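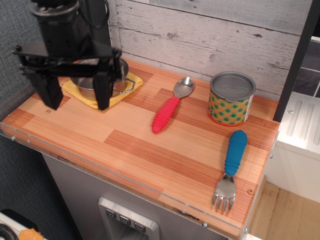

Kekeli asked whether the stove check covers the hood filter too. Yep, it does!

Kitchen walk-through, Memetti rental, 21st March

Burners: all light, though the back left one is slow (I cleaned it, still sulky).
Hood filter: greasy — soaking it tonight.
Smoke alarm: loud, ouch. New battery in June.
Extinguisher: gauge in the green, bracket missing two screws.
Hot tap: 46 C, fine by me.
Outlet by sink: reset button sticks, Wendy Oakley is calling Plodeck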